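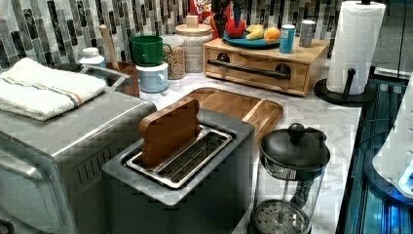
**Zwischenbericht / Teilprojekt Gemeinschaftsküchen**

Stand Februar, kurz gehalten, Langfassung mit Belegen kommt von Anjana Jayasinghe.

Energieberatung Toltham läuft. 346 Haushalte bisher beraten, bewilligt sind 624 bis Projektende. Damit leicht hinter Plan, Rückstand stammt aus dem Herbst (zwei Stellen unbesetzt, Schulung verschoben). Seit Shiuli Paul voll dabei ist, gehts deutlich schneller.

**Küchen**

- Messungen in 11 Gemeinschaftsküchen abgeschlossen, Auswertung noch nicht
- größter Posten fast überall Kühlgeräte, danach Warmwasser. Kleingeräte wie Toaster und Tischbackofen fallen weniger ins Gewicht als im Antrag angenommen, Abschnitt 4 müsste man entsprechend anpassen
- Standby-Verbrauch: Werte aus dem Haus Karunaratne unplausibel, wird nachgemessen
- Steckerleisten mit Schalter verteilt, Rückmeldungen gemischt. Manche Bewohner finden sie umständlich

**Beratungen**

Termine am späten Nachmittag am besten besucht, ab 17 Uhr eigentlich immer voll. Vormittags oft Ausfälle. Selvaraj Fakir stellt den Terminplan um. Merkblatt zur Heizkostenabrechnung liegt auf Deutsch und Englisch vor, Tamil und Bengali in Arbeit. Anoma Howlader liest Korektur.

Häufigste Frage nach wie vor: Nachzahlung, Ratenzahlung, wer ist zuständig. Geht streng genommen über unseren Auftrag hinaus, wir verweisen an die Schuldnerberatung. Dort lange Wartezeiten. Bitte um Rückmeldung, ob wir hierfür Stunden aus Position 3 nehmen dürfen.

**Mittel**

Sachkosten im Rahmen. Messgeräte von Zurnaro später geliefert als zugesagt, Rechnung liegt inzwischen vor. Von der Reisekostenpauschale ist noch fast alles da, würden wir gern in Übersetzungen umwidmen. Formloser Antrag reicht oder Formblatt?

**Offen**

- Datenschutzvereinbarung mit der Hausverwaltung, Entwurf liegt dort seit Wochen
- Nachbefragung: ca. 107 Bögen zurück, Eingabe läuft
- Übergabe der Software Lomuvby an die neue Kollegin, macht Graça Macedo
- Raum für die Abschlussveranstalltung noch nicht gebucht

Auswertung der Küchenmessungen folgt mit dem nächsten Bericht. Rückfragen bitte direkt an Graça Macedo, ich bin bis Monatsende nur per Mail erreichbar.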